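Borrowing Boards and Picking Colors: Your Questions Answered
October
By the Dostar Swatch Library
6 min read

We lend out big painted boards so you can try a color at home before you commit a whole wall to it. People send us wonderful questions, some about borrowing and plenty about color itself, and we've pulled together the ones that come up most. If yours is missing, write to us or bring it to the desk. We love a strange one.

What do you lend, exactly?

Painted boards, mostly. Each one has two coats of a single color, with the name and our shelf number on the back. We have 70 greens alone at the moment (greens are a weakness around here) and a growing set of browns, plums and off-whites. You can also borrow a viewing card, which is just a gray card with a square window in it. Hold it up to a wall and the window shuts out everything around the color, and suddenly you see that your "white" hallway is pink.

Do I need to live in Flesau to join?

No. Anyone who can get the boards back to us in one piece is welcome. We have borrowers in Zerkton who take turns driving over and return a whole stack at once, and it works beautifully.

How many can I take at a time?

Up to 5 boards, for two weeks. You can renew once by phone or email unless someone is waiting. Please try not to take five versions of the same color! We know the temptation. You will learn more from two close ones and one that's way off, which tells you which direction you want to lean.

Where should I put a board once I get it home?

Upright, on the wall you plan to paint, and low enough that it meets the furniture. Then move it. Try it next to the window, then on the wall facing the window, then in the corner that never gets any sun. Look at it at breakfast and again at 9 p.m. with the lamps on. A color that only works in one of those places might still be the right one, but you want to know that going in.

Don't lay it flat on the table and decide from there. A surface facing the ceiling catches light very differently from one facing you, and nearly everybody picks too dark when they choose from a flat sample in a bright room. 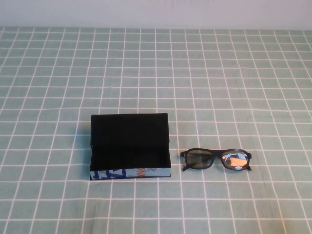
Photo: Dostar Swatch Library

Why does my pale green look gray?

Because most pale greens have gray in them, and thank goodness. A mint with no gray at all is a lovely thing on a mixing bowl and can be very loud over a full wall. The softened ones sit back and let you live your life. What you'll notice is that they drift. On a north wall they go cooler and grayer, and under a warm bulb they can swing toward sage. If yours has gone too dull, try a board with a touch more yellow before you reach for something brighter. Brighter is rarely the fix, and yellow often is.

It also matters what the green is sitting beside. Against a cream wall, a grayish mint looks cool and clean. Put it next to a true blue and it will look almost yellow. Same paint! We keep a pair of demo boards at the desk that show this and they make us happy every time.

Is mint too old-fashioned?

We hear this one constantly and we're the wrong people to ask, as we'd paint the mailbox mint if they let us. Old-fashioned is fine. If you grew up with it in a kitchen or bathroom you may have feelings, good or bad, and those feelings deserve more weight than anything in a magazine. If you want it to look less like a period room, skip the pink and the black trim and put it with wood, linen colors or a deep brown.

Can I match paint to a patterned or gridded surface? 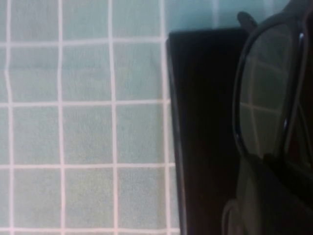 Matching anything broken up by lines takes two steps, and people tend to forget the second. First match the main color up close, with the viewing card. Then step all the way back across the room, where your eye starts blending the lines into the color around them. The pale blue-green squares in the photo have bright white lines between them, and from a distance a surface like that will look a good bit lighter than any one square does. So a wall painted to match the square can look a little heavy beside it. Borrow the exact match plus the next shade lighter, and judge them both from the doorway.

My lines are wobbly. Will a plain painted wall make it worse?

It might make you notice them more for a week. Then you'll stop. Lines that waver a bit are friendly, and a flat, quiet color next to them gives them some room. What can be distracting is a crisp stripe or a hard ruled edge right alongside, so if you were planning a border, maybe stop it short of that corner.

I want a dark color but I'm scared of it. Where do I start?

With the inside of something. A closet, the back of a bookcase, the wall behind a door. Dark colors need to be seen in quantity and those spots let you have some quantity without a whole weekend of dread. Our plums and brown-reds go out less than any other shelf and come back with the happiest notes.

How do I tell a maroon from a brown?

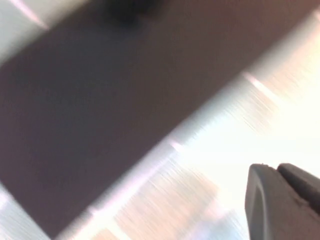 Borrow one of each and hold them edge to edge, that's the quickest way. On its own, a brown-maroon will keep changing its mind on you, and the name on the can won't help much. Look for where the light falls on it. In the photo the dark stretch is brownish and slightly purple, and it goes lighter and more mauve toward the lower left, so you can get two or three paint names out of a single color. If the lighter part of your sample turns mauve, you've got purple in there and you'll see it every sunny morning. If it turns tan or rust, you're in brown country. Both are gorgeous with a grayed mint, by the way. Red and green are old friends, and when you quiet them both down they stop shouting Christmas.

Matte or shiny for the dark ones?

Matte looks deeper and hides bumps. It also shows scuffs, so in a hallway with bikes and backpacks go up one step in sheen. Our boards are all matte, so keep in mind that a shinier finish will bounce more light and can look paler from some angles.

A board came home with a scratch. Am I in trouble?

Not even a little. Tell us when you bring it back and we'll repaint it. Please don't touch it up yourself, even if you have the same can at home - batches vary, and a patch that's slightly off will confuse the next person. A lost board is 80 dollars for the large size, which covers the panel and the paint.

Can you mix a color for me?

We can't, we only lend. Most paint counters will be able to work from the name on the back of the board, or you can take the board in with you. Just wrap it in a towel for the ride.

Where are you and when can I come?

We're on the Escobedo Street side of the building, up the ramp. The desk is open until 6 p.m. Come before 4 if you want to see colors by the big window, especially now that the afternoons are getting shorter.

Last updated: October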